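# The Bin Cell Stopped Again: Frequently Asked Questions

Last updated Dec 3, 2022 by Adom Dogbe, who would like fewer questions.

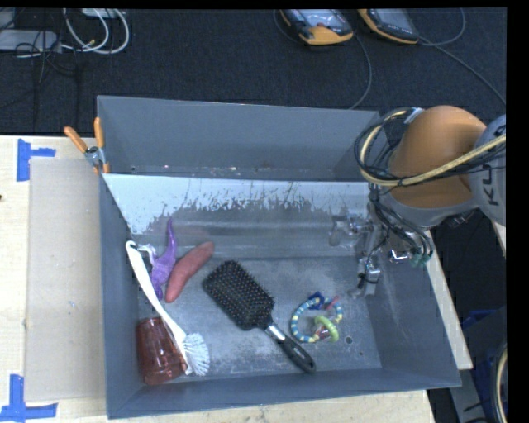 Most of what follows concerns the April fault and its many sequels. Read it before you message me. If your answer isn't in it, message me anyway, but lead with the error text and save the adjectives for later.

### What went wrong in April?

The arm went down for an item near the bin wall, met the wall, and kept going. The gripper was fine. The bin moved, the arm's idea of where the bin was did not, and the next 12 picks were made with total confidence in the wrong place. Then the force limit tripped and everything stopped, which was the first sensible decision anyone had made all morning.

### Why didn't the force limit trip sooner?

It was set to 200 newtons. Somebody had raised it during a demo because the arm "kept stopping for no reason." The reason was the wall. The limit is now 50 and the setting has a password. No, you can't have it.

### Is that why there's a clamp on the bin?

Yes. Leave it alone. It is a spring clamp from a hardware store and it has done more for our uptime than the last two software releases. If you take it off to clean the bin, put it back on the same corner before you press anything.

### How do I know if the bin has shifted?

Check it against the blue tape on the table. If you bump the bin, rerun the bin calibration in Stoltora. Nudging it back by eye doesn't count, however good your eye is.

### The screen says "PROTECTIVE STOP, AXIS 3." What now?

1. Keep your hands out of the bin.
2. Write down what it was trying to pick.
3. Look for whatever it's pressing on.
4. Switch to manual, reduced speed, and jog the arm straight up.
5. Clear the fault, then run one empty cycle before you go back to auto.

Step 2 is the one people skip. "A thing" is not an entry in the fault log.

### Can I reach in and grab the item while it's paused?

No. A pause in Doston is a software pause, and the drives are still live. Anything that can unpause it, including a coworker being helpful at the other keyboard, will. Press the emergency stop first. This applies to me too, and I was written up for it in June.

### Which items cause the most trouble?

Long ones lying against a wall. A dish brush with a curved handle looks like an easy grab to the planner until the fingers have to fit between it and the side of the bin. Hairbrushes are a close second, because the camera and the pins don't get along. The toy dinosaur has a thin tail, and Virág (our grasp planner) adores a thin tail.

### Has the planner been fixed?

Partly. Virág now rejects any grasp too close to a wall, so it sometimes declares a bin with plenty left in it finished. That's ticketed. I prefer it to the old behavior.

### What about the hose and cables on the arm?

Look at them before every shift. During the Dirov trial a cable loop snagged on a wrist move and pulled a connector halfway out, and we spent a day blaming the network. If a loop looks longer than it did yesterday, stop and get me.

### Who can clear a fault?

Anyone who has done the cell training. Watching someone else clear one isn't the training. Sign-up is on the sheet by the door, and the pen is supposed to stay with it.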